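Section 3: Your First Table-Clearing Practice

Welcome back! If you've come straight from Section 2, the Ladus kitchen is already loaded and you can carry on. We like to start people on clearing a table because everybody has done it half asleep after breakfast, and it's a lovely way to learn how much a machine still has to work out before it can do the same.

3.1 Getting the table ready

1. Open the Climine panel and choose the breakfast table. You'll want the white bowl, the apple and the loaf of bread all standing on the wood before you go on.

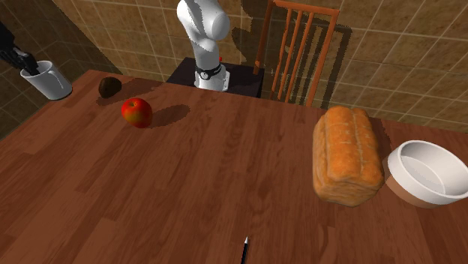

2. Set the arm speed to Low. Dayana Quintero, who wrote most of these exercises, still runs everything on Low the first time through, and she has been at it far longer than the rest of us.

3. Pick one item to move. Please choose just one — it's tempting to queue up the whole table, and you'll learn a good deal less that way.

Note: In our October trials the arm finished 77 of 87 single-item moves. With a full table to clear, the score dropped quickly, so don't be discouraged if yours does too.

3.2 Lifting the cup

4. Select the cup and press Grasp. Wait for the fingers to close fully.

5. Press Lift, and let the arm settle for 2 seconds before you ask it for anything else.

Caution: Never press Release while the cup is in the air. A simulated cup costs nothing, but habits picked up at the screen have a way of following you to the real bench. 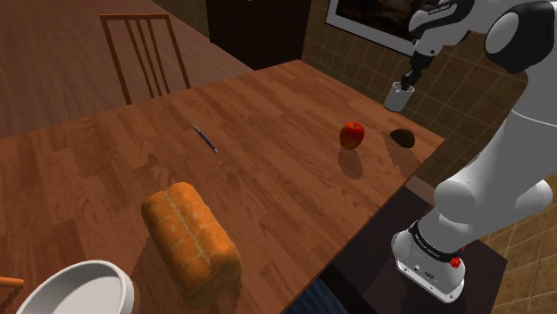 3.3 If the cup slips

Press Reset and try again with a slightly lower grasp point. After 3 slips in a row, save the log and send it to Gwilym Llewellyn at the support desk — he's very patient and he does read them all.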